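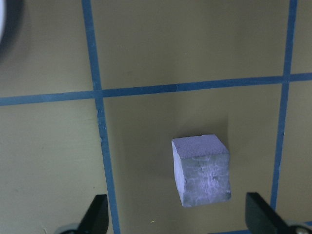 Why not just say the cube is "near the right"? Rocío Espinoza wrote in to ask this after the last page on grids. The trouble is that "near the right" can mean many spots on a table. A grid gives each spot a short name that everyone reads the same way.

How a grid works

A grid is a set of lines that cross each other. One set runs up and down. The other set runs side to side. The spaces between the lines are called cells. On a tabletop, strips of blue tape make good lines. They show up well against a greenish-tan surface, and a foam cube can be set down inside any cell.

Naming a cell

The cells that run up and down form a column. Columns get letters: A, B, C and so on, starting at the left. The cells that run side to side form a row. Rows get numbers, starting at the bottom. To name a cell, write the letter first and then the number. C2 means column C, row 2. The order matters on every grid that uses this system.

Cell or point?

A cell name tells you which space an object is in. It does not tell you where in the space. A cube can sit closer to one strip of tape than to the other and still have the same cell name. If you need more detail, there are two ways to get it:

Make the cells smaller by adding more lines.
Measure from the nearest two lines with a ruler.

Make your own

You need masking or painter's tape, a ruler and a small block. Ask before taping a table at home.

1. Mark the edge of the table every 20 centimeters.
2. Run a strip of tape straight across from each mark.
3. Do the same along the next edge, so the strips cross.
4. Put the block in a cell and write down its name.
5. Take the block away. Give the name to a partner, who puts the block back.

If your tape leans a little, the grid still works - the cells will just not be perfect squares. Press the strips down at each crossing, where they tend to lift.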